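Lemine Allotments - Questions We Get Asked

Last updated 31/05/2019. Old version had the wrong rent on it, ignore that one.

How do I get a plot?

Email Mimoza Đorđević with your name, postcode and whether you want a full plot or a half. You go on the list. No jumping the list, please don't ask.

How long is the list?

Halves move quicker. Fulls are slow, people hang on to them for years. Say yes to a half if you get offered one, you can still stay on the list for a full.

What does it cost?

£78 a year for a full, half that for a half. Due in January. Water is included. Shed is not included, if there's already one on the plot it's yours to use and yours to mend.

Do I have to live in the village?

Lemine or Udham. Anywhere else you can go on the list but locals get asked first.

Can I come and look round before I decide?

Yes. Saturday sort of thing is busiest but come when you like, someone is usualy about. Main gate is kept locked so ring Stavros Softić first and he'll let you in. Wear boots.

What's the soil like?

Heavy. Clay at the bottom end, bit better up by the road. Good for beans, brassicas, spuds if you dig plenty of muck in. Carrots fork. Grow them in tubs.

Can I get manure delivered?

Yes, from the Ionescu stables, bagged or by the trailer. Trailer load goes on the hard standing by the gate, not on the path. Move it within 14 days. It's fairly fresh so stack it and leave it till next year, don't put it straight round your seedlings.

Are bonfires allowed?

October to the end of March, after dusk, dry stuff only. No plastic, no carpet, no painted wood. If the wind is blowing towards the houses, leave it for another night.

Can I keep hens?

Yes, no cockerels. Ask first, there's a form. You need to come twice a day and you need a proper fox-proof run. Chicken wire on its own won't do it.

Bees?

Two plots have them already, both at the far end. Full up for now.

Can I use weedkiller?

On your own plot, on a still day. Not on the shared paths, we strim those. And never near the pond.

How big can my shed be?

Eight foot by six at most. Greenhouses the same. Polytunnels, talk to us, depends on the plot and who's behind you. No concrete bases, slabs on sand are fine.

Where does the water come from?

Dip tanks along the middle path, filled from the mains. Cans only. No hoses in the tanks, no washing pots or tools in them either. Turned off over winter, back on when the frosts are done.

Can I have my own water butt?

Please do. Put it up on blocks so you can get a can under the tap, and keep a lid on, there are small children about. Gutter on the shed roof makes a huge difference. We don't mind what sort you get so long as it's clean and never had chemicals in.
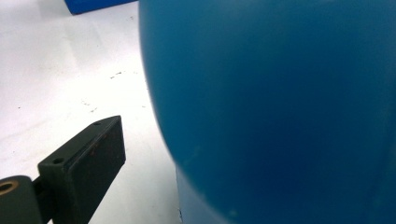 The big 1000 litre cube ones are allowed too but only on full plots and only at the back, they block the light for next door otherwise. Wrap it in something dark or the water goes green.

What about the old Rurkex bins by the gate?

Green waste only. No couch grass, no bindweed, no blighted potatoes or tomato tops. Take those home. Anything with a root that keeps going, take it home.

My plot is overgrown, will someone clear it?

We strim it once before you start. After that it's you. Cover half with cardboard or a tarp and work on the other half, don't try and do the lot in one spring. Lilian Chege runs a beginners morning most months and she's very good on this, ask to be put on her email.

What happens if I can't keep up?

Tell us early. Illness, new baby, work, all fine, we can usually find someone to help or swap you down to a half. If we hear nothing and it's all thistles you'll get a letter, then a month, then it goes to the next on the list.

Can I bring my dog?

On a lead, and on your own plot when you get there. Pick up after it.

Is there a toilet?

Yes, compost one behind the hut. Scoop of sawdust after. There's a notice up in there, read it.

Who do I ring about a broken lock or a leak?

Stavros. If no answer try Sihan Xiao, number is on the hut door.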